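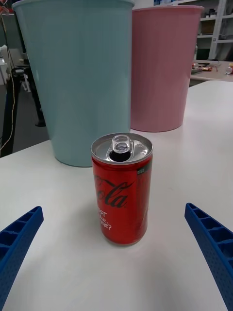
Yoon-hee Cha asked whether one small can will stretch to two children without an argument, and whether it matters which one gets poured first. It will stretch, and the order doesn't matter if you pour in turns.

## Sharing a small can between two cups

You need:

- one slim can of fizzy drink, chilled
- two plastic cups of the same size
- a damp cloth

**1. Chill the can.** Leave it in the fridge for 4 hours. A warm can froths up and you lose half the cup to foam.

**2. Set out the cups.** Put them on a flat table, close together and well back from the front. Rinse them first if they have been in the cupboard a while. Dust makes the drink fizz over.

**3. Open the can.** Hold it still with one hand and lift the tab slowly. Wait for the hiss to stop, then push the tab back down flat so it doesn't catch the flow.

**4. Pour in turns.** Tilt the first cup and let the drink run down the inside. Stop after a short pour, do the same with the second, then go back to the first. Keep swapping until the can is empty.

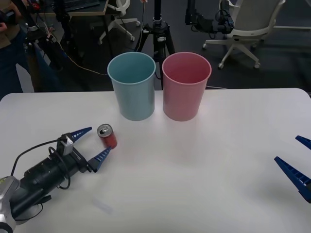 Matching cups make the job much easier. With one tall and one wide, the levels never look fair, even when the amounts are. Two colours help as well, and a pale blue and a pink in the same tapered shape will do nicely: the levels can be compared side by side and each child knows which cup is theirs. Ours came from Derside in a pack of 8.

**5. Check the levels.** Crouch so your eyes are at the height of the rims. If one is higher, tip a little across. Let the foam settle before you decide.

**6. Clear up.** Wipe any drips straight away, as they go sticky. Rinse the can and put it in the recycling.

If you want ice, put the same number of cubes in each cup before pouring, and go slower, as ice brings up more foam.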